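Linen, Laundry and the Length of a Stay: A Conversation With the Head of Guest Services at Eltstead

The residential conference center at Eltstead has changed the way it supplies towels and bed linen to its guests. Under the new arrangement, which took effect in January, rooms are no longer refreshed every day as a matter of course. The head of guest services, who has overseen the center's housekeeping operation through two changes of management, met with us on a Friday morning to discuss the reasons for the change and its effect on staff and visitors.

The center has 56 bedrooms, most of them occupied by people attending courses that run from Monday evening to the end of the week. Under the former system, every towel in every room was collected each morning, whether or not it had been used. "A guest would arrive late, wash their hands once, go to bed, and the following day we would take away a bath towel that was still folded on the rail," the head of guest services said. "The staff found it discouraging, and some of the guests asked us why we did it. We did not have a good answer for them."

The review began with a simple record. For one course season, attendants noted on their room sheets which towels had been used and which had not. The sheets were gathered at the end of each shift and passed to the office, where they were compared with the laundry invoices. The largest daily load recorded in that period was 246 pieces, on a day when a departing group and an arriving group overlapped. "It was the overlap days that caused the difficulty," the head of guest services said. "On an ordinary day we could manage comfortably. When two groups crossed, we were borrowing from the reserve cupboard, and then the reserve cupboard was bare for the weekend."

Laundry at Eltstead is handled by an outside contractor, Bennani, which collects from the loading entrance before 7 a.m. and returns clean stock in the afternoon. The center considered bringing the work back in house. It had run its own laundry room for many years, and the drains and power supply are still in place. The proposal was dropped after a study of the building showed that the room would need new ventilation and a second exit. "I was in favor of it at the start," the head of guest services said. "I grew up professionally in a hotel with its own laundry, and there is a great deal to be said for being able to walk down a flight of stairs and ask where the pillowcases are. But the building has moved on, and that room now holds the chairs for the lecture hall."

Instead, the contract with Bennani was rewritten. Collections now vary with the course calendar, and the contractor receives the expected guest numbers a week ahead. Rooms are fully changed between guests. During a stay, towels are replaced on request or on the third day, whichever comes first. A card in each bathroom explains how to ask for fresh towels at any time, at no cost.

Wording the card took longer than expected. An early version spoke at length about water and energy, and guests who were shown it in draft said that it read like a lecture. "One of them told us that she did not come here to be improved by a towel rail," the head of guest services said. "We took the point. The card now says what we do and which number to call, and it stops there." The environmental information has been moved to the center's website for those who wish to read it.

The quality of the towels themselves was also examined. The center had for some years purchased a heavy white bath towel which was pleasant to use but slow to dry, particularly in the north wing, where the bathrooms have no windows. Under a policy of less frequent changes, drying time became important. Samples were requested from two suppliers, Indport and Skovo, and placed in rooms on alternating floors. Guests were invited to comment, and housekeeping staff were asked to report on folding, storage and general handling.

"The staff were more particular than the guests," the head of guest services said. "A guest wants a towel to be soft and large. An attendant wants to know whether it will sit square on a shelf, and whether the loops catch on a ring or a fingernail. Those are reasonable questions when you handle them all day long." An initial order of 200 towels was placed with Skovo, and the Indport samples were kept for use in the fitness room.

Color was debated as well. White remains the standard for bedrooms, where guests tend to associate it with cleanliness. For other areas of the building, the center has moved toward tan and light brown shades, which are easier to sort and do not drift upstairs by mistake. Separating the two streams by color has, in the opinion of the housekeeping team, saved more time than any other part of the change.

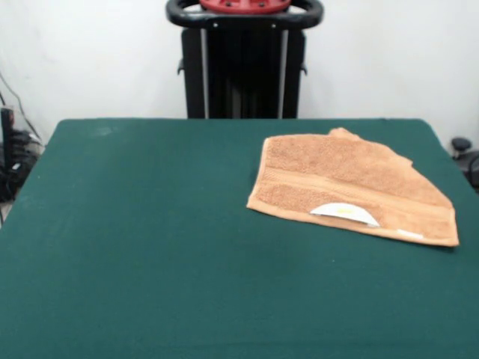
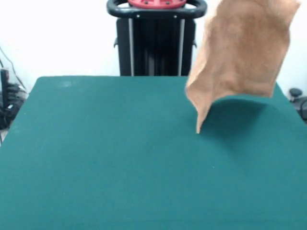

Tan cloth over dark green, on the table and above it.

Not every part of the program has gone smoothly. Some regular visitors, accustomed to daily service, regarded the new schedule as a reduction in standards and said so on their comment forms. The head of guest services replied to each of them in writing. "I do not think it is right to tell a guest that they are mistaken about their own comfort," the head of guest services said. "I explained what we had changed, I reminded them that they could have fresh towels whenever they liked, and I asked them to let me know after their next visit. Several have done so. One still disagrees with me, and we have added a note to the booking so that the room is done every day."

The effect on working hours was a matter of concern among attendants when the plan was first announced. The center gave an undertaking that no position would be removed as a result, and the time released has been given to tasks that had been falling behind, including mattress turning, curtain cleaning and the care of the older furniture in the east sitting room. Attendants also now have a fixed half hour at the end of the morning to restock their carts for the following day.

A further review will take place when the present course season ends. It will look at bed linen, which is still changed on the old pattern for stays longer than a week, and at the condition of the reserve cupboard. The head of guest services has asked for deeper shelves.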